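Table setting

Table setting is the way of placing plates, cutlery, glasses and cloths on a table before a meal. The word is used also for the set of things given to one person, which is more exactly called a place setting or a cover. The customs differ much between countries, and inside one country they differ between a daily meal and a formal one.

History

In many parts of Europe, guests in the Middle Ages brought their own knife to the table. Food was often put on a thick slice of old bread, called a trencher, and later on a wooden board of the same name. The fork came into common use slowly, first in Italy, and in England it was still a strange object for many people in the seventeenth century. 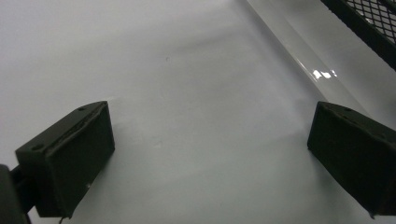 Why did the fork need so long to be accepted? Many people thought that fingers, a knife and a spoon were enough for eating, and some writers considered the fork a vain foreign habit.

In the nineteenth century the service in courses, known as service à la russe, became usual in wealthy houses. Each course had its own tools, and the number of pieces beside the plate grew. Factories could by then make plated cutlery at a low price, so middle-class families also bought full sets.

Common arrangement

In the basic Western arrangement the fork is on the left of the plate, and the knife is on the right with its edge turned to the plate. The spoon lies outside the knife. When there are several courses, the guest begins with the outer pieces and moves inwards - this rule is easy to remember and is followed in most formal dining rooms. The glass stands above the knife. The napkin is put on the plate or to the left of the forks.

At informal meals the rules are weaker. Many families and canteens keep the cutlery together in a holder, and every person takes what is needed.
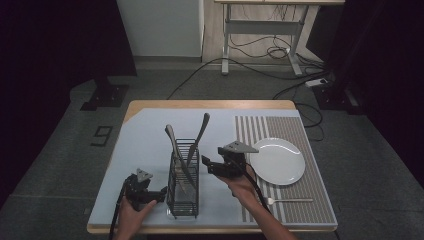

A placemat is often used in place of a full tablecloth, as it protects the table and is quickly washed. Woven cotton, straw, cork and plastic are all usual materials.

Other traditions

In Japan the chopsticks are commonly laid in front of the diner, parallel to the edge of the table, with the rice bowl on the left and the soup on the right. In Thailand the fork and spoon are used together, and the spoon is the one that goes to the mouth. In much of South Asia food is eaten with the right hand, and the setting may be only a plate or a metal tray with small bowls.

See also: Cutlery, Napkin folding, Trencher, Tablecloth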